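April, front room, notebook entry

Started at the table end again. Arvo Hakala had left the plan taped inside the cupboard door and I followed it apart from the order of the corners, which I did the wrong way round. No harm done.

The job for this round is the floor: litter picked up with the long-handled broom and the dustpan, then into the mesh wastebasket. No vacuum, no mop. We are trying to settle what the standard sweep should look like before Rehema Biwott writes it up for the Flevby rooms, which have the same kind of tile.

Notes on the litter. The mix matters more than I thought it would. Paper balls roll. If the broom comes at them fast they go straight past the pan and under the table, and then you are reaching between the legs for them. Flat scraps do the opposite: they stick to a glossy tile and the bristles ride over the top. Short strokes with the head pressed down shift them, long strokes don't. Foil wrappers slide well until they meet a grout line, then one edge catches and they turn. Crumpled snack wrappers are easiest by hand, and I have said so to Arvo twice. He wants everything swept for the sake of having one method. We left it there.

Dustpan. The black rubber lip is the reason we kept this one over the old Dronine pan, which had a bare plastic edge and left a line of crumbs every time. The lip has to lie flat along its full width. If the handle is held too low the front lifts and paper goes underneath. Too upright and the heap slides back toward the lip. I put a strip of tape on the handle at 38 inches from the lip and that is a comfortable place to hold it for me. Rehema is shorter and will want her own mark.
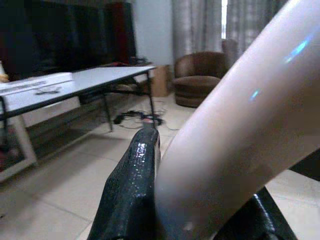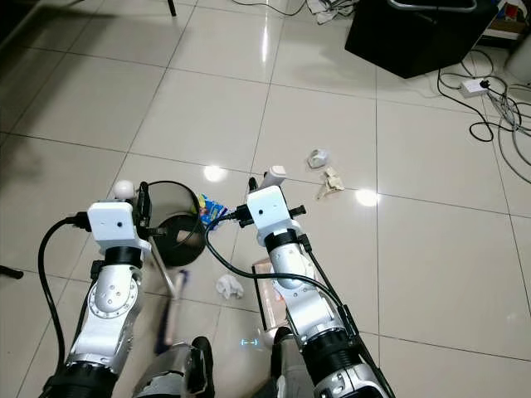
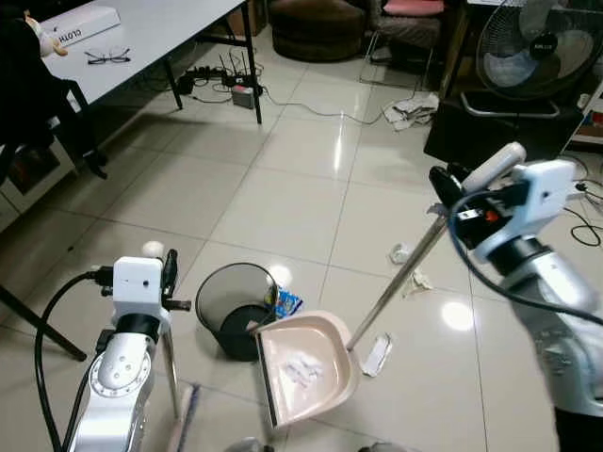 Wastebasket. It wants to be close to the pan but out of the path of the broom. I had it by the table to begin with and walked back and forth for no good reason. Moving it along with the work is better. It is light, so a knock with the broom handle shifts it or tips it, and if it goes over you get to sweep the same paper again. I tried a flat stone in the bottom for weight. It works but it's one more thing to take out when you empty it, and I forgot it once and it went into the sack. Took the stone out. Abdel Rahman sells a basket with a heavier base and I have asked them for a price.

Order of work that I would use next time:

Clear under the table first, pulling everything out into the open floor.
Work from the walls in toward the basket.
Bring it all to one heap, then pan it in 2 goes. One go overfills the pan.
Last pass across the pan line with the broom held nearly flat, then empty.

The pan line is worth a note of its own. After each go there is a thin row of bits where the lip was. Moving the pan back a hand's width and sweeping again picks up most of it, and a second move back picks up the rest. If you sweep across the line sideways you just spread it out.

Lighting. The ceiling lights shine off the polished tile and white paper near a bright patch is hard to pick out. I missed a scrap that way and found it by standing on it. Walking around to the other side of the floor before calling it done fixes that. Arvo suggested a check with the lights off and the curtain open. Haven't tried it. Would not be much use in the evening anyway.

Broom. The bristles hold on to hair and thread. Combed them out with the notched edge on the back of the pan, which is what it is for, and got a surprising amount. The head had worked a little loose on the handle by the end and I tightened it. Spare head is in the Fallodus box on the bottom shelf, along with the old pan, which should be thrown away. Label on the box says cloths. There are no cloths in it.

Times, from first stroke to basket back in its place: 4 minutes on the slower run, a little under that on the next. Most of the difference was in where the basket stood. I don't think going any faster is useful, the paper balls just get away from you.

For Rehema's write-up: please put in the part about holding the handle, the part about the pan line, and the walk around at the end. Leave out the stone.

To do:
Chase the price for the heavier basket.
Second tape mark on the pan handle.
Ask Arvo again about picking up wrappers by hand.
Relabel the Fallodus box.
More scrap paper for next time, torn as well as balled. The bag is nearly out and the torn pieces are the ones that show whether the broom is doing anything.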